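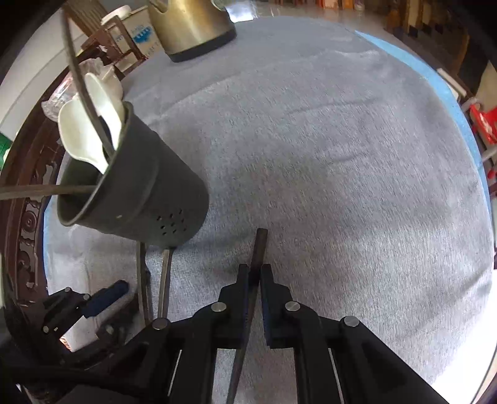 Hilary Tunstead

The bus hit the wall at the bottom of Mill Bank, which anyone who has ever ridden the Grunlow service from Poltstead to Bestonham will tell you was only a question of when. I was on it. I'm fine. My shopping came off worse, and I would like a moment's silence for the eggs.

I say "hit". The driver preferred "touched", and the form I was later sent by Grunlow calls it a "contact event", as if the bus and the wall had been introduced at a party. What happened was that a delivery van came up the hill rather faster than it should have done, the bus moved over to let it live, and the whole nearside met a stretch of flint that has been there since before the invention of wing mirrors. There was a long scraping noise, the sort you feel in your fillings. Then we stopped and everybody looked at everybody else, which on that route counts as a conversation.

The van did not stop. I mention this for completeness.

If you don't know Mill Bank, it's the bit after the church where the road drops, bends left and narrows, all at the same time. There is a sign at the top telling you it's narrow. The sign is behind a holly bush. A few years ago the county cut the holly back and everyone was very excited, and then it grew, as holly will. The speed limit is 30, and I have never met anybody who has done 30 down it and enjoyed the experience. Coming up is a different matter. Coming up, people seem to feel that they need a run at it.

Our driver was very good. He asked if anyone was hurt, and when it was clear we weren't he got out, walked along the side of the bus, and stood with his hands on his hips for quite a long time. A woman near the front offered him a mint. He took it. He then rang the depot and was put on hold, and because he'd left the phone on speaker we all got to hear the music. It was pan pipes.

We were not allowed to walk into Bestonham, although you can see the roof of the chemist's from there. It was a matter of insurance. If we left the vehicle we would be leaving of our own accord, and if we were run over by a second van that would be our own accord as well. So we sat. Two of the schoolboys at the back did leave of their own accord, out of sheer principle I think, and were in the chip shop long before the rest of us had moved an inch.

The replacement bus came from the Bestonham side and could not get past the first one. I don't know why this surprised anybody. It reversed back down to the bridge, with a great deal of beeping, and we were led down the hill in single file past the wall, which had lost a few flints from the top and otherwise looked very pleased with itself. By then it was nearly dark. I'd set out to return a library book and the library had closed.

Now, the form. You can't have it on paper. You have to do it through Nyaga, the thing you buy your tickets on these days, and Nyaga wants to know before anything else how you would rate your journey. The scale goes up to 3, with faces. I gave it the middle face, on the grounds that the driver had been nice and the seats on the second bus were warm. It then asked whether I'd recommend the route to a friend. My friends all live on the route. They haven't got another one.

After that there's a box for what happened, with room for 3000 characters, and I'm afraid I used all of them. I began with the holly. I moved on to the van, then to the matter of the passing place that was promised when the new houses went up at the top end of Poltstead and is at present a patch of nettles with a cone in it. I left the eggs until last so as not to seem petty. When I pressed send it told me my session had expired.

So I wrote it all again, shorter and considerably ruder, and this time it went. I've since had a reply thanking me for my feedback on the cleanliness of the vehicle.

What bothers me — I'll be serious for one paragraph and then you can go — is that we were lucky in which way the bus went. On the other side of the road at that point there's no wall at all, only a wire fence and then a good long drop into the mill field. Everyone who lives here knows it. We all do the same little lean towards the wall when we come round the bend, like people in a rowing boat. I wrote to the parish council about a barrier back in March and they wrote back to say it was a highways matter. Highways said that the site has no recorded history of accidents. I have asked whether a contact event counts and am waiting to hear.

Meanwhile the timetable has been altered "for operational reasons", which means the 3 o'clock has gone, which was the one I used. I could get the earlier one and sit about in Bestonham with a pot of tea until the library opens after lunch, and I dare say I will.

The book is overdue now, by the way. I've explained the circumstances to the library and they've asked me to fill in a form.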